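Subject: Re: Picking trials and the September rota
From: Rekha Nadar
Date: August 5, 2024
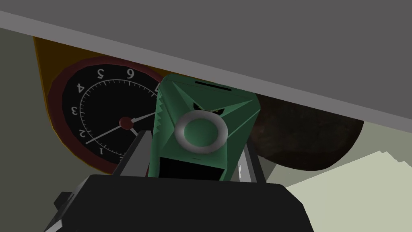

Matúš, the simulated runs at Endberg are at 204 now, 181 with the green object held to the end. Packing stays with people until the real arm is signed off — Ulla has that in writing.

Two of us will move to checking. Same grade, same breaks.

Matúš Šimko wrote:
> Does the late shift lose hours once the gripper takes over the toys?

No cut in September. After that I don't know yet.

Rekha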